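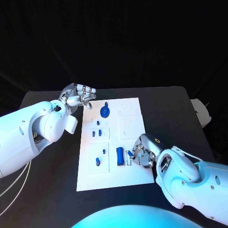
White sheet on the dark gray table, black cloth behind.

Fri 24 May

Paper stretch, continued. Picking up from the March notes, where the large plots came out long in one direction and nobody could agree whether the plotter or the paper was at fault. Parveen swapped the feed roller in the meantime, so the plotter has been recalibrated and I am treating the old scale numbers as void.

Setup. Stock is the 200 gsm uncoated from Lodhi, same roll throughout. Strips cut with the long side along the roll (machine direction, MD) and across it (cross direction, CD). Two fine crosses scribed on each strip, nominal spacing 300 mm, read against the steel scale under the loupe. Scale and strips sit in the cabinet together and are read through the front, door closed. The steel does not care about humidity, and the cabinet temperature is steady enough that I am not correcting for expansion of the scale.

Humidity is set with saturated salt trays. Magnesium chloride for the low point, magnesium nitrate for the middle. Sensor in the cabinet settled at 30 percent RH for the first and 52 for the second. Both a little under the book value for the nitrate and both within what I would expect from a sensor that was last checked by Gintarė before the move. She wants it back for another check anyway.

Conditioned overnight at the low point, read, changed trays, conditioned again, read. Going up only. Paper has hysteresis, and a strip that has come down to a given humidity is not the same length as one that has come up to it. I mixed the two directions in March, and half of the scatter in those plots is probably that.

Results so far:
MD strips: movement just above what I can read with the loupe. Call it small and positive.
CD strips: clear growth on every strip, several times the MD figure. Consistent from strip to strip apart from the one cut nearest the roll end, which had a slight curl and would not lie flat under the glass. Discarded.

The ratio between directions is normal for machine-made paper. Fibers line up along the machine and swell mostly in width, so the sheet grows across the roll. The long error in March was across the roll as well, so the old roller cannot be the main cause. It may have added something in the feed direction, but there is no way of separating that out now. 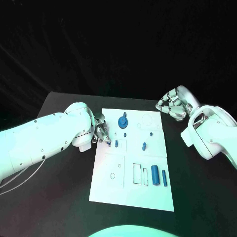 Printed sheet, thin outlines with faint section lines.

Consequences for layout. Outlines that have to match a part should go with their critical dimension along the roll. Wojciech asked if we could just scale the file in CD before printing. We can, but the factor is only right at one humidity, and the print room swings a good deal between morning and afternoon. A pre-scaled plot carried to a different room is wrong again, with the added problem that the next person does not know it was scaled. If anyone does it, write the factor on the sheet margin.

Registration marks at the corners are not enough on a large sheet. They give the overall stretch but say nothing about the middle, where the sheet may have taken up moisture at a different rate if it was lying in a stack. Intermediate ticks along both edges would catch that. Vitória has a tick layout from the Sernside drawings that could be reused with the spacing changed.

Film. Zubaida has a partial roll of Ernis polyester drafting film and offered it for comparison. Ran one strip in each direction at both humidities. No movement I can read. The toner adhesion is poor, though: lines flake when the film is folded, and the surface picks up scratches. Fine for a master, poor for anything handled all day. Cost per sheet is also hard to defend for general use.

Side note on the cabinet - the door seal has taken a set at the lower hinge corner. Recovery after opening is slow, nearly an hour before the sensor stops drifting. Taped it for now. Replacement seal to be ordered from Brotia, part number is on the inside of the door and partly worn off, so check it against the manual first.

To do:
Repeat the CD strips going down from the middle point to get the hysteresis.
Add a high point with sodium chloride, once the seal is done.
Sensor to Gintarė, and log the offset here when it comes back.
Print one full sheet with edge ticks, leave it out in the print room and read it morning and afternoon for a week.
Ask Lodhi whether the roll direction is the same on their precut sheets. The label does not say, and the tear test on the one sheet I tried was ambiguous.

Strips are in the flat drawer, marked MD and CD in pencil. Please leave them there and do not press them.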